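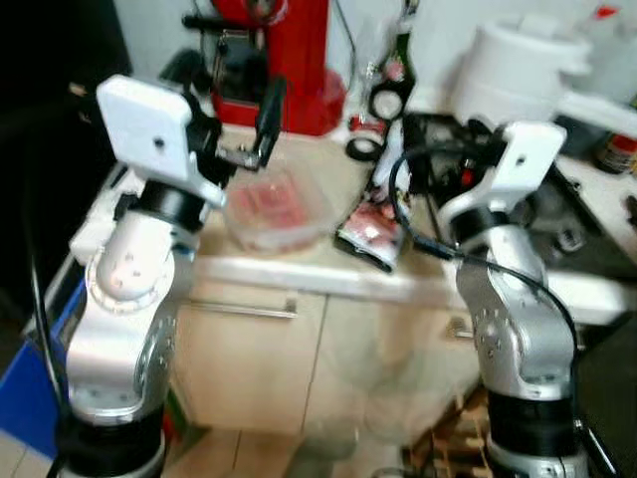 1. Before power-on

1.1 Base clamps on both arms torqued and marked. Pass.
1.2 Cables clear of the rotary joints through full wrist travel. Pass with comment. The loop behind each gripper is long enough to catch on a cabinet handle. Add a second tie point on the forearm before the next session.
1.3 Emergency stop within reach of the operator and of the spotter. Pass. Both buttons tested, arms hold position on release.
1.4 Counter edge clear of items not in the task. Fail. Packaging left near the front of the counter, close to the cable. Remove before homing.
1.5 Controller build matches the logbook. Pass. Build 922 on both arms.

2. Working area

2.1 Floor tape down at the 3 m line. Pass.
2.2 Floor free of trip hazards and spills. Pass with comment. Faint brownish smudge on the tiles in front of the fridge. Wipe down and recheck for grip.
2.3 Fridge level and stable on the slatted rack. Pass with comment. Rack does not rock under hand load, but it has not been checked with the door open and a bottle in the door shelf. Andor Deák to repeat the test in that state.
2.4 Personal items off the counter. Fail. Footwear on a food surface. Same finding as in September.

3. Motion with the fridge door open

3.1 Speed limit set to 20 per cent for student operation. Pass.
3.2 Grip force limit set to 18 N for clear plastic containers. Pass. Ciser team had this higher on their own profile; it has been reset and the profile locked.

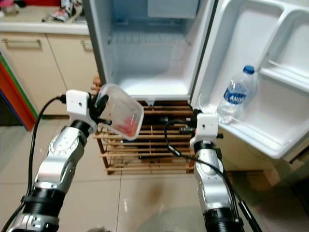
The locked profile applies to the Maststead and Waweru teams as well. Any change goes through Joyce Mwakyusa in writing before the arms are enabled.

3.3 Container held clear of the door and the second arm during transfer. Pass with comment. Keep the idle gripper further back from the lower edge of the door. Contact there will load the hinge.
3.4 Spotter stands on the hinge side, outside the tape. Pass.

4. Placement and release

4.1 Container fully supported on the compartment floor before the jaws open. Pass.
4.2 Finger tips not used to bear on the compartment lip. See comment.
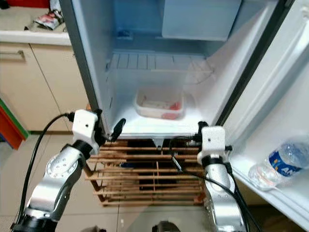
Item 4.2: left finger at the lower edge of the compartment, container on the fridge floor.

Comment on 4.2: raise the retract waypoint so that the finger leaves the lip before any sideways move. The lip is thin plastic and will crack under side load.
4.3 Bottles in the door shelf upright and capped. Fail. Bottle lying on its side in the bin. Stand it up or take it out before the door is closed.
4.4 Door closed by hand only, arms disabled. Pass.

5. Result

Conditional pass. Items 1.4, 2.4 and 4.3 to be cleared before the next powered run. Item 1.2 to be cleared before the Sisel round.

Checked by: Joyce Mwakyusa
Second check: Andor Deák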